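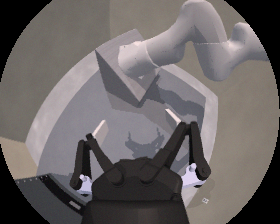 I have been thinking a good deal this winter about dark grey, and how much of it we now live with, and whether we ever really asked for it. My own street in Multomholm has gone over to it door by door. It began with one front door at the top end, which looked very smart, and I said so at the time over the gate. Then came window frames, garage doors, fences, gutters, a whole gable end, and the planters outside the bakery. I don't hate the colour. I even think it can be lovely when it has something pale to lean against, the way the dark charcoal housing and fingers at the top of this page have those two lavender-white pads at their tips, and your eye goes to the pads and is glad of them. My complaint is with dark grey beside dark grey beside slightly darker grey, all the way down to the bus shelter, on a wet afternoon when the sky has had the same idea.

When we moved in, Demard Terrace had doors in every colour you could buy and one or two I suspect you couldn't. There was a mustard one, and a green so bright that the postman complained of it (fondly, I think). Ours was a pinkish brown that I never learned to love but never quite got round to changing either. You could give directions by those doors. I used to tell people to turn in by the blue one and stop when they reached the yellow, and they always found us. Last August a friend of my sister's rang me from the pavement, perfectly lost, and all I could think to say was that we were the house after the grey door but before the other grey door.

I do understand how it happens. Paint is dear and time is short, and you only want to do the job once. You stand in front of the rack at Halliday with 200 little cards looking back at you, every one with a name like a pudding or a Scottish loch, and it is a dreadful amount to choose from. Grey feels safe. It won't quarrel with the bricks, it hides the muck from the road, and if you come to sell the house it won't put anybody off. I have heard that last reason so many times, from people with no intention in the world of selling, that I have begun to feel rather sad about it. We are painting our homes for a stranger who may come along one day and not mind them.

And the trouble with being told a colour is safe is that it stops you looking. I had a tin of Trisel on the back step for most of the autumn, a deep slate sort of shade, meant for the garden bench. I had bought it without a second thought. Then I opened it one morning, put a brushful on the underside of the seat and sat back on my heels, and I found I felt nothing whatever about it. So I put the lid back on and the bench stayed bare until I could make up my mind. It is a soft orangey red now. It clashes with the roses for a fortnight every year and I can live with that – the roses don't seem troubled.

People will say that taste goes round and round, and of course it does. My grandmother's generation had brown and cream on everything, my mother had avocado in the bathroom and was proud of it, and no doubt in time the young will look at our charcoal fences and laugh as hard as we laughed at the avocado. I don't suppose I'd be half so bothered if it were only fashion. What bothers me is that the old fads were mostly kept indoors, where you chose them and you lived with them. A street belongs a little bit to everyone who walks down it, and a front door is looked at far more by the neighbours than by the person who owns it. I must pass more than 80 of them on my way to the library. I'd like to think that some of them had been painted by somebody who was enjoying themselves.

I am not asking for a rule, I should say. There are places where the council tells you which five colours you may have, and I'd find that far worse. Nor am I asking anybody who truly loves their dark grey door to give it up. The one at the top end still looks splendid, partly because the woman who lives there keeps a great tub of white cyclamen beside it, which brings me back to where I started. If you have the grey and mean to keep it, put something light next to it. A pale step would do, or a cream number plate, or curtains you can see from the road.

But if you are standing at that rack this spring and your hand keeps drifting to a card you know is a bit much, do take it home. Stick it on the door and leave it there for four days, in the rain if need be, and see whether you smile at it when you come in with the shopping. A tin of paint isn't a marriage. Ours is going to be yellow, I think, a good strong one, and I have already warned the people opposite.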